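# 2 Seeing a Robot at Work: The Open Day

Most readers will first meet a two-armed robot at a demonstration. Such events are useful, but they are arranged by people who want the machine to look its best. This chapter sets out what to observe and what to write down.

The case used throughout is the November open day at Tveit, where the firm Dranalix showed its Tarska kitchen program. Visitors from the college at Dandurberg were admitted in two groups and given 40 minutes each. The session had a simulated part, shown on a screen, and a talk by the staff.

In the simulated part, the task involved a carton on a marble worktop. A carton is a fair test object. It has flat sides, it can tip, and a real one changes weight as it is emptied. Section 2.1 deals with the approach of the gripper, and Section 2.2 with the grasp itself.

Before reading on, note the following terms:

- **Reach**: the space in which an arm can place its gripper.
- **Clearance**: the gap between the arm and anything it must not touch.
- **Trial**: one attempt at a task, from a fixed starting position.

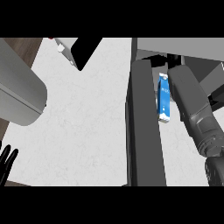
*Fig. 2.1 A carton within reach of the right arm (simulation). Source: Dranalix, Tarska open day material.*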